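Que deviennent nos vieux draps ?
Rapport de projet tutoré - parcours Matières et usages
Esperanza Llorente, Saturnino Rivas, Noelia Lorente
Encadrement : Maite Montes
Remis le 28 janvier 2024

1. Point de départ

Tout est parti d'un placard. En emménageant à la résidence Betoline, Noelia a hérité d'une pile de draps laissés par l'occupante précédente : des housses en coton épais, une taie brodée, un drap-housse dont l'élastique ne tenait plus. Impossible de les jeter, impossible aussi de dormir dedans ! On en a parlé pendant toute une pause et, le soir même, on avait notre sujet.

Le linge de maison est un textile à part. On l'achète rarement, on le garde longtemps et on en parle très peu. Quand on cherche des travaux sur la seconde main, on tombe presque toujours sur les vêtements. Les draps, les torchons et les serviettes passent derrière, alors qu'ils représentent de grandes surfaces de tissu sans boutons, sans fermetures et souvent sans doublure. Pour qui aime coudre, c'est une mine d'or.

Nous nous sommes posé la question suivante : comment les résidents de Betoline se séparent-ils de leur linge de maison, et qu'est-ce qui leur donnerait envie de le faire circuler ?

2. Méthode

Nous avons distribué 200 questionnaires papier dans les boîtes aux lettres de la résidence. Le papier était un choix de Saturnino, et on l'a bien taquiné là-dessus avant de lui donner raison : 193 sont revenus remplis. On n'en revenait pas ! La boîte de retour était posée à côté des machines à laver, là où les gens attendent de toute façon.

Le questionnaire tenait sur un recto. Il demandait d'où venait le linge (neuf, famille, seconde main), depuis quand il servait, ce que l'on faisait d'un drap abîmé, et si l'on savait recoudre un ourlet. Une dernière ligne libre invitait à raconter l'histoire d'une pièce.

Nous avons ensuite mené deux entretiens longs. Le premier avec Jennylyn Tolentino, qui gère le rayon textile de la ressourcerie Dendico. Le second avec une résidente couturière amateur, qui a préféré ne pas être nommée. Les deux ont été enregistrés avec accord puis retranscrits par Esperanza.

3. Ce que racontent les questionnaires

La famille arrive en tête des provenances, loin devant l'achat neuf. On part de chez soi avec des draps qui ont déjà vécu, parfois avec ceux des grands-parents. Beaucoup de réponses précisent la matière sans qu'on l'ait demandée : lin, métis, flanelle. Il y a là une vraie culture du tissu, même chez des gens qui déclarent n'y rien connaître.

Pour la fin de vie, la réponse la plus courante est le chiffon. Viennent ensuite la protection pour travaux, le panier du chat et la poubelle. Le dépôt en borne apparaît peu, et plusieurs personnes écrivent qu'elles pensaient que les bornes ne prenaient que les vêtements. Nous avons aussi relevé une confusion fréquente entre « usé » et « abîmé » : un drap troué à un seul endroit est souvent considéré comme perdu en entier.

La ligne libre a été notre grand bonheur. Une résidente y décrit la nappe de sa tante, devenue rideau, puis sac à pain. Un autre répondant dort encore dans la housse de couette de son enfance, pliée en deux dans le sens de la largeur - il assure que c'est plus chaud. On aurait voulu tout recopier ici, on s'est limités à l'annexe.

4. À la ressourcerie

Jennylyn Tolentino nous a reçus un matin, entre deux arrivages, et nous a montré comment elle trie. Elle déplie chaque drap, le tient face à la fenêtre et regarde le centre, où la trame s'éclaircit d'abord. Puis elle tire doucement dans les deux sens. « Si ça chante, ça va encore. Si ça craque, c'est pour les chiffons », nous a-t-elle dit. Nous avons essayé. Il faut un peu d'oreille !

Elle insiste sur le pliage. Un drap roulé en boule dans un sac ne se vend pas, alors que le même, plié en rectangle avec la taille inscrite sur une étiquette en carton, part vite. Les tailles manquent presque toujours, les étiquettes d'origine ayant été coupées ou effacées par les lavages. Nous en avons tiré une idée très simple pour la suite : fournir un mètre ruban à l'endroit du dépôt.

Les couleurs comptent aussi. Le blanc reste demandé pour la teinture, les tons pâles trouvent preneur au printemps, et les grands motifs attendent qu'une couturière tombe amoureuse.

5. L'étagère et l'atelier

Avec l'accord de la résidence, nous avons installé une étagère d'échange dans le hall Eichhorn. Règle unique : propre, plié, mesuré. On prend sans être obligé de déposer. Nous avions peur qu'elle reste vide, et c'est plutôt le contraire qui nous a occupés. Il a fallu repasser souvent pour refaire les piles, tant les gens fouillent (et c'est bon signe).

L'atelier couture, baptisé Uvance, a eu lieu en janvier dans la salle commune. Au programme, deux réalisations : un sac à vrac et une taie à rabat. La taie a eu notre préférence car elle se coud en lignes droites, sans fermeture. Un patron à l'échelle se trouve en annexe. Pensez à laver le tissu avant la coupe, et à placer le rabat dans le sens de la chaîne pour éviter qu'il ne gondole.

6. Limites et suites

Notre enquête porte sur une seule résidence, avec une population jeune et mobile. Les réponses d'un quartier familial seraient sûrement différentes, surtout sur la durée de garde. Nous avons aussi regretté, au dépouillement, de ne pas avoir séparé les serviettes des draps : leur usure n'a rien à voir.

Maite Montes nous a suggéré de suivre quelques pièces sur une année entière, avec un carnet cousu à l'ourlet où chaque nouveau propriétaire noterait une ligne. On adore l'idée.

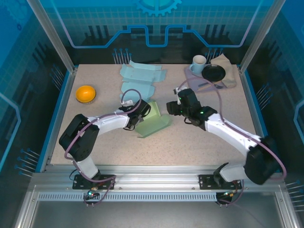 Pour le carnet, il reste à trouver un papier qui supporte la lessive, ou un ruban de coton sur lequel écrire à l'encre textile. Esperanza a commencé les essais avec des chutes de l'atelier, et l'étagère du hall Eichhorn reste ouverte à tous les résidents.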